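Reviews > Home Help > Sorting and Tidying

August, by Muthu Chowdary

I've been living with the Metero sorting package for 6 weeks now, and people keep asking me the same thing: can it do my chores yet? Sort of! It depends a lot on the chore (and on how patient you are).

Mine is recycling. Cans in one bin, bottles in the other, a job my kids can do while arguing about something else. I set up a white table with two bins at the back, gave the arm a mixed bunch of drinks containers and let it get on with it. Over the whole test it put 94 out of every 100 in the right bin, and I was really pleased with that, more than I'd expected to be after my miserable time with the Undow last year.

Speed is another story. A batch of 20 took long enough for me to make coffee, drink it and come back for a second cup. Bottles standing up are easy for it. Cans on their sides are where it slows right down, especially if two are lying close together, and it sometimes has three goes at lining up before it closes on one.

Setup was painless, though the manual is dreadful and I ended up using the Mikar app instead, where the bin positions take a minute to enter.

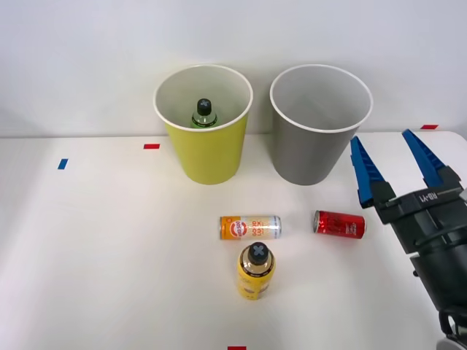 I'd still buy it for a small café or a workshop kitchen, where it can plod along after closing and the pace won't bother anyone. For a house I'd wait for the next version, or at least for Van Damme to bring out the faster wrist they keep promising.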